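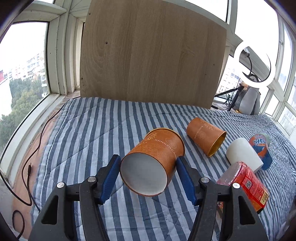

Paper cups and packages on a striped quilted cloth, with a hand-held two-jaw gripper held up to one of the cups.

Household tidying by machine

Household tidying by machine is the use of robots to pick up, sort and put away loose objects in a home, shop or small workplace. It covers jobs such as clearing cups from a table, returning packages to a shelf and gathering litter from a bed or floor. It is usually treated apart from floor cleaning, which has been done by machines in ordinary homes for many years, and from dishwashing and laundry, where the machine does the washing but a person still does most of the loading, folding and putting away.

As of the most recent trials, robots can do parts of the work under favourable conditions. General tidying of an unprepared room, at the speed and with the reliability a paying household would expect, remains unsolved.

Nature of the task

A tidying job can be split into finding the object, deciding what it is and where it belongs, taking hold of it, carrying it and letting go of it in the right place. Factory robots have long done the last three when the object arrives in the same position each time. In a home the object may lie at any angle, be partly hidden behind another, or rest on something soft.

Paper cups are a common test item. They are light and cheap, and they crush if squeezed too hard. A cup standing upright can be gripped round the wall by most two-jaw grippers. A cup on its side may roll when touched, and its taper means that flat jaws meet the wall at a slant. Cups with a metallic rim or lining can also give poor readings on some depth cameras, which work badly on shiny surfaces.

Clear plastic causes similar trouble. Bottles with a transparent end and packets with a clear section may be seen only in part, so that the machine judges the object to be shorter or narrower than it is.

Soft surfaces are a further difficulty. Quilts, blankets and tablecloths wrinkle, and a jaw pushed under an object may lift a fold of cloth with it. Striped or stitched fabric can be mistaken for the edge of an object by older vision software.

Grippers

Most machines tried in homes use two opposed jaws. Hands with several fingers can hold a wider range of shapes but cost more and need more repair. Suction cups work well on flat, sealed boxes and poorly on fabric, crumpled plastic or anything with holes.

Jaw faces are commonly lined with rubber or another soft material, often ribbed, which spreads the load and lets a light object be held without crushing it. Linkages that keep the two pads facing each other as they close are widely used.

Learning from people

Early tidying robots were programmed by hand for each object. Later systems learn from recorded examples of people doing the work. The examples may be gathered by steering a robot from a distance, by filming bare hands, or by having people do the chore with a hand-held gripper of the same shape as the one on the robot. The last method needs no robot to be present and can be carried out in ordinary rooms.
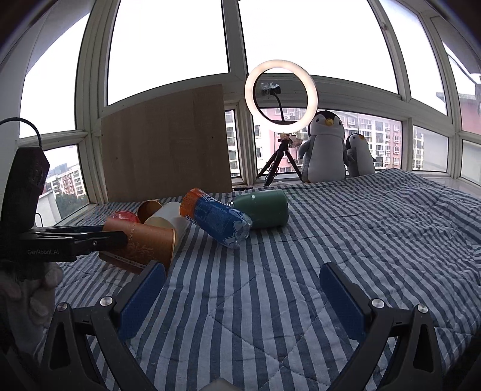
Two grippers at work by a window, one of them reaching towards the nearest paper cup.

The number of examples needed is disputed. The Hamdan tabletop study used 4,000 recordings of cups, bottles and packets being moved, and found that results on familiar objects stopped improving well before the full set had been used. Results on unfamiliar objects were still improving at the end. Zane Liepiņa, who led the study, argued that a change of room or light mattered more than another recording of the same table.

Trials

The Briltari trial placed a wheeled machine with one arm in furnished flats and asked it to clear a low table each evening. Out of 600 attempts to pick up a single item, 535 succeeded. Most failures involved cups lying on their sides or items touching one another. A person had to step in whenever an object fell to the floor, as the arm could not reach below the level of its base.

A shop-floor trial by Flulex, begun in June, gave the machine a narrower job, that of returning misplaced packets to the correct shelf. It was limited to 12 product types, all in stiff packaging. Staff reported that the machine was dependable but slow, and it was mostly run after closing time.

The Brislow trial attempted to clear beds and sofas. It ended early after repeated problems with bedding caught in the jaws.

Present limits

Speed is the most often reported complaint. A person can clear a small table in well under a minute, while trial machines commonly spend longer than that on a few items. Deciding where things belong is also difficult. An empty bottle may be rubbish in one home and kept for refilling in another, and a half-eaten packet may or may not be finished with. Some systems ask the householder, others put doubtful items in a single box to be sorted by hand.

Safety rules for machines working near children and pets differ between countries, and many trial machines are set to stop whenever a person comes within reach of the arm.

See also

Robotic vacuum cleaner
Bin picking
Learning from demonstration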